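**Closing Shift**

My aunt ran the repair shop on Incombe Street for most of her life, and she had one opinion about robots: call her when one could tidy the bench.

So on my third week with the Lolent arm I gave it the bench. It was the oldest job in the shop and the dullest one. Customers dropped things off all day, small plastic things mostly, and by closing they had to be picked up one at a time and put in the right trays. I'd done it every evening since I was a kid, and I was so ready to hand it over!

The first nights were terrible. It pinched at air. It nudged a handset clear across the wood and then closed, very gently, on its own shadow. I sat on the stool with my noodles and cheered anyway - you would have too, I think, if you'd seen how carefully it came down each time. 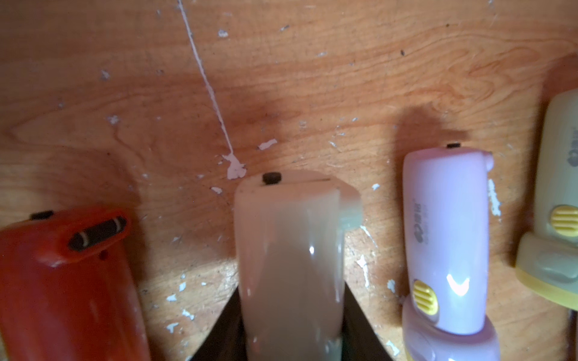

By January the log said 1,797 tries and 1,684 good ones. I read those numbers out loud to the empty shop like a ball score. Shiny things were still hard. Anything lying close beside its neighbor was harder, and it took 7 minutes over what I could do in one.

But I wasn't doing it! I was sweeping, or writing up tickets, or just watching, and behind me there was that little hum and stop, hum and stop.

I called my aunt and held the phone up to the bench.

"What am I listening to?" she said.

"Tidying."

She was quiet for a while. I could hear her kettle.

"Is it putting the lids on the trays?"

"Not yet," I said.

"Call me," she said, but she didn't hang up, and we listened until it finished the row.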